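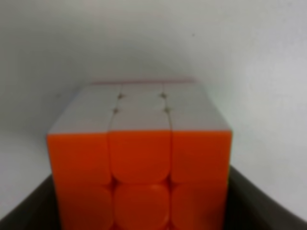 4. Adjusting the Melach 3x3 cube

4.1 Before adjustment

The cube is shipped at medium tension. Turn it by hand for at least 40 full face turns before changing any setting, as new parts loosen slightly during first use.

Work on a soft, light-colored cloth. Keep small children away from the work area until all screws and caps are back in place.

4.2 Setting the tension

1. Solve the cube, or align all layers so that no face is partly turned.
2. Hold the cube with the white face up and the orange face toward you.
3. Lift the center cap of the white face with the plastic pick supplied. Insert the pick at the seam, next to the middle of one side.
4. Fit the Kerkton driver into the screw head. Turn clockwise to tighten, counterclockwise to loosen. Do not exceed a quarter turn at a time.
5. Press the cap back until it clicks.
6. Repeat steps 3 to 5 for the other five faces, using the same amount of turn on each.
7. Turn each face in both directions. If a layer drags, loosen that face and the one opposite by an eighth of a turn.

Note: The seams between tiles should look even on all sides. A seam that widens toward one corner means that the screws on neighboring faces are set differently.

CAUTION: Do not use a metal blade under the caps. The tiles are molded in solid color – there are no stickers to replace, and scratches cannot be covered.

4.3 Lubrication

1. Turn the top layer 45 degrees.
2. Place 2 drops of Yen silicone fluid in the gap. Do not use cooking oil or petroleum grease.
3. Turn all layers for one minute, then wipe the tiles with a dry cloth.

Repeat when turning becomes noisy or uneven. With daily use, this is normally after more than 11 weeks.

4.4 Spare parts

Center caps, screws and springs are supplied as kit 1320. Order from Nornodora and state the cap color. For a popped corner or edge piece, see Section 5.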